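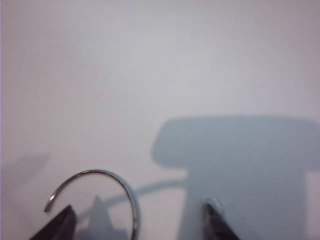
It used to take two buses and most of a morning just to sit in a classroom, one woman in Esville told us, and she wasn't complaining so much as marveling that the trip is now a ten-minute walk. Her evening bookkeeping course meets in the new Guson Road learning center, which opened its doors on 7th July with a crowd spilling down the front steps and a brass band playing slightly too fast.

What a building it is! The old Amadi grain office stood locked for years, and the town council argued over it through most of February before voting to turn it into classrooms, a health desk and a public records counter. Residents signed a petition in favor — 3,916 names, in a town where council meetings often draw a dozen people.

The records counter may be the part people talk about most. Land papers, pension forms and birth certificates once meant a trip to the district seat at Flernovard, with a fair chance of being sent home for a missing stamp. Now the forms are filled out and checked in the same room, and the clerks (there are three, all cheerful so far) will call ahead to Flernovard if something looks odd.

Upstairs, 84 students have signed up for the first term. Bookkeeping filled first, then welding theory, then a reading class for older adults that meets after supper. The council expects the center to serve around 3,000 people a year, counting the farms across the river, and it has promised a late bus on class nights.

There is still work to do. The back stairs need a railing, the parking lot turns to mud in a hard rain, and the library shelves are waiting for books. But the lights were on past nine the evening we visited, and a dozen people stood out front comparing homework — in no hurry at all to go home.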